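Bon, je me lance, un petit fil sur un truc qui m'occupe la tête depuis février : j'ai arrêté de prendre le train « utile » et je me suis remise aux jeux de société. Oui, à mon âge. Oui, avec des dés. 1/

Tout est parti de Javimari. Si vous ne connaissez pas, c'est un jeu de commerce maritime avec des règles de 36 pages (trente-six !!) et un plateau qui ne tient sur aucune table normale. On me l'a offert, je l'ai laissé sous plastique tout un hiver. 2/

Et puis un soir de pluie, panne d'internet, on l'a ouvert. On a mis deux heures à comprendre la phase de vent. On s'est trompés sur la phase de vent. On s'en est rendu compte trois parties plus tard et la version fausse était mieux, donc on l'a gardée. 3/

Ce qui m'a étonnée c'est à quel point j'avais oublié ce que ça fait de perdre. Perdre contre un écran, on relance et voilà. Perdre contre sa propre sœur qui range ses pièces en petites piles bien droites pendant qu'elle vous ruine — c'est une autre histoire. 4/
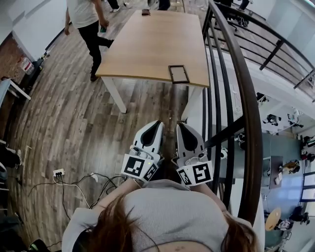 Ma sœur, donc, joue les marchands prudents. Elle achète du sel au premier tour, elle le garde, elle attend. Moi je fonce sur les épices, je m'endette, et au quatrième tour je n'ai plus de bateau. À chaque fois. Je sais que c'est une mauvaise stratégie, merci, inutile de me l'écrire en réponse. 5/

Record de la maison à ce jour : 2 189 points, pour elle évidemment. Mon meilleur score : 1 567. J'en suis très fière et j'ai gardé la feuille. 6/

Ensuite on a essayé Kodon, plus court, plus méchant. Des cartes, des alliances qui durent un tour, et une règle de trahison qui tient en une ligne. Je déconseille franchement en famille le soir d'un anniversaire. Entre collègues ça passe, bizarrement. 7/

Petite parenthèse pour les gens qui me demandent où acheter tout ça sans se ruiner : d'occasion, toujours. Les joueurs sont des maniaques, les boîtes sont nickel, les cartes sont sous pochette. J'ai eu Kodon complet pour le prix d'une pizza. Vérifiez juste le nombre de pions avant de payer (j'ai appris ça à mes dépens, il me manque un phare). 8/

Le phare est remplacé par un bouchon de sirop. Il marche très bien. Tout le monde l'appelle quand même « le phare » avec un sérieux total. 9/

Sinon il y a la ludothèque de Cleltberg, que j'avais prise pour une crèche pendant des années. Elle a plus de 200 jeux, l'abonnement coûte trois fois rien et on peut garder une boîte trois semaines. La dame de l'accueil m'a demandé ce que j'aimais, j'ai dit « les bateaux », elle est revenue avec quatre boîtes sous le bras et un air de défi. 10/ 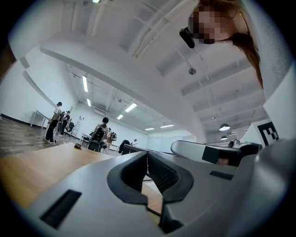 Sur les quatre, deux sont restées trop compliquées pour nous, une était jolie mais on s'y ennuyait ferme, et la dernière c'était Jaber. Alors Jaber. JABER. Je pourrais faire un fil entier dessus. 11/

C'est coopératif : on gagne ensemble ou on coule ensemble, et on n'a pas le droit de parler pendant la moitié du tour. Vous imaginez ma famille, silencieuse, pendant trente secondes ? On a tenu onze secondes la première fois. Ma mère a toussé « bâbord » dans sa manche. C'est de la triche et c'était magnifique. 12/

On l'a rendu en retard, on l'a repris le mois d'après, on l'a rendu encore en retard. J'ai fini par l'acheter, neuf cette fois, au mépris de tous mes conseils du post 8. 13/

Question pratique pour celles et ceux qui s'y connaissent : vous rangez comment les jetons ? Les sachets fournis se déchirent au bout de quelques parties et les boîtes à vis du bricolage sont trop hautes, le couvercle ne ferme plus. J'ai testé les moules à muffins en silicone pendant la partie, c'est parfait, mais pour le rangement ça ne règle rien. 14/

Et l'autre question, plus délicate : vous faites quoi des gens qui relisent la règle à voix haute pendant le tour des autres ? J'en ai un à la maison. Il a souvent raison en plus, c'est le pire — je lui ai confié la banque pour l'occuper, et maintenant il relit la règle de la banque. 15/

Prochaine étape : l'extension de Javimari, avec les pirates. Ma sœur prétend que ça casse l'équilibre du jeu. Moi je crois surtout qu'elle a peur pour son sel. 16/

Si vous avez des idées de jeux à deux pour les soirs de semaine, moins d'une heure, avec ou sans bateaux, je prends tout. Je note et je vous dirai ce qu'on en a pensé. 17/17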